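Setting up your film night, part 2: the projector and the first play-through

I've written this for anyone who's borrowed the Groltent projector from the Pratcombe film club and got it home in one piece. I use the same kit for my own thriller nights (I will watch anything with a car chase and a guilty-looking detective in it), so these are the steps I follow myself. You should have the stand up already from part 1.
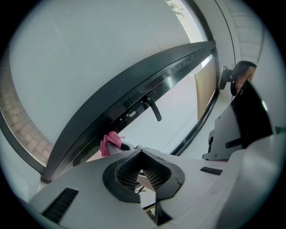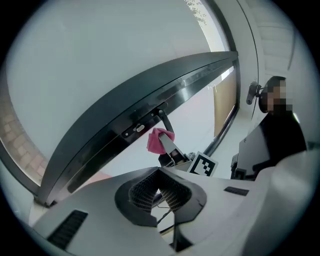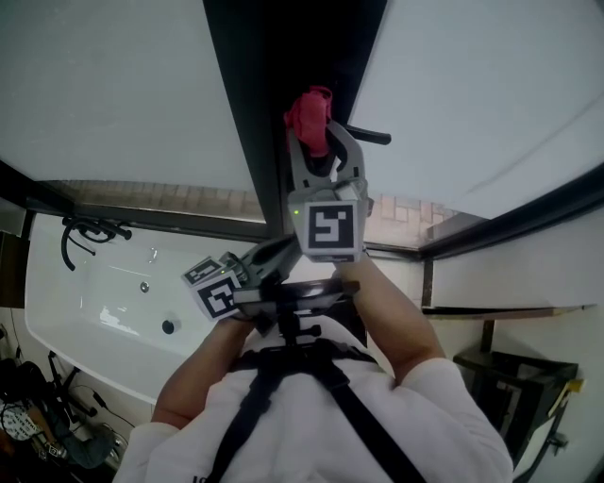 Thrillers are the hardest films to show at home, and I say that as someone who loves them to bits. Half of any decent one happens in a car park at midnight, and if there's light creeping in you'll spend the whole film asking who just got shot. Big glass is the worst for it. A dark window rail with trees and a bright white sky behind it, like the one in the middle picture, looks lovely at teatime and will wipe out a night chase completely, so get your curtains or a blanket over any window like that before you do anything else. Then carry on with the steps.

1. Put the projector on the stand and plug it in at the wall. Wait for the blue light to stop blinking.

2. Connect the player using the short lead. There are 2 sockets on the back and you want the left one. The right one is for the old Bisteck tuner, and it'll give you a blank screen and a bad mood.

3. Press Menu and type in the club code, 2111. If it beeps at you, press Back and try again slowly (it hates being rushed!).

4. Go to Picture, then Night. I set the brightness to 400 on the Groltent scale. The factory setting is much higher and turns every shadow a sort of milky grey.

5. Play the opening of your film with the lights off. I always use The Ahuja Ledger for this – it starts in a cellar with one torch, and if I can make out the stairs I know we're fine.

6. Turn on the subtitles now if you want them. Doing it later means going back through the whole menu with everyone groaning behind you.

Note: the fan is loud for around 15 minutes and then settles. I put the trailers on while it's grumbling, and people talk through those anyway.

Note: if the voices are too quiet and the explosions too loud, choose Sound, then Speech. It helps a lot with mumbly villains.

Caution: don't look into the lens when it's on, and keep small children out from in front of it.

Caution: don't pull the plug when the credits roll. Press Off once, leave the fan running until it stops by itself, and only then switch off at the wall. The lamp stays very hot, so let it cool before the projector goes back in its bag.

Part 3 covers the speakers and where to put the sofa.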